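Cell Technician, Two-Arm Bench (part-time, 600 hours a year)
Tradis, Berkadlow site

Tradis is looking for a technician to look after one robot cell at our Berkadlow workshop. The cell is a table with two arms, each with a two-finger gripper, and it runs household tasks such as serving drinks and clearing up. You would report to Pierina Greco, who runs the workshop, and share the bench with Gerardo D'Amico until he moves to the Oduvgate site in October.

What you will do
Check both arm base plates and the center plate for loose bolts at the start of each shift.
Clean the gripper fingers, check that they open and close evenly, and replace them when worn. We change a pair after 200 hours of running.
Put the props back in their start positions between runs and write down any run you had to stop.
Keep the maintenance log. It stands at 529 entries, all on paper, and we want it moved to a spreadsheet.
Order spares from Longo and keep the shelf stocked.

You will not be writing control software. Concetta Valentini's group does that in the next room, and they will want clear fault notes from you – what moved, what didn't, and what time it was.

What we ask for
Two years of hands-on work with machines of any kind: packaging lines, vending, printers, lab equipment. You should be comfortable with hex keys, a torque wrench and a multimeter. Robot experience is welcome but we will train you.

The coffee task
Most of your first month will be spent on this setup. The capsule machine goes toward the far side of the table, with the blue tray and the glass to its left, where the left gripper can come in with its fingers open. Look at the level in the water tank before each run.

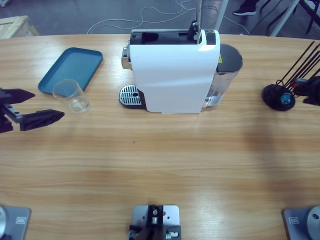 Hours and pay
Shifts start at 7:30 a.m. and last five hours. Pay depends on experience and is reviewed after the first 151 hours.

How to apply
Send a resume and a short note about a machine you have kept running to Tiziana Mazza at the Tradis office. Short-listed applicants will be asked in for a half-day at the bench, paid at the normal rate.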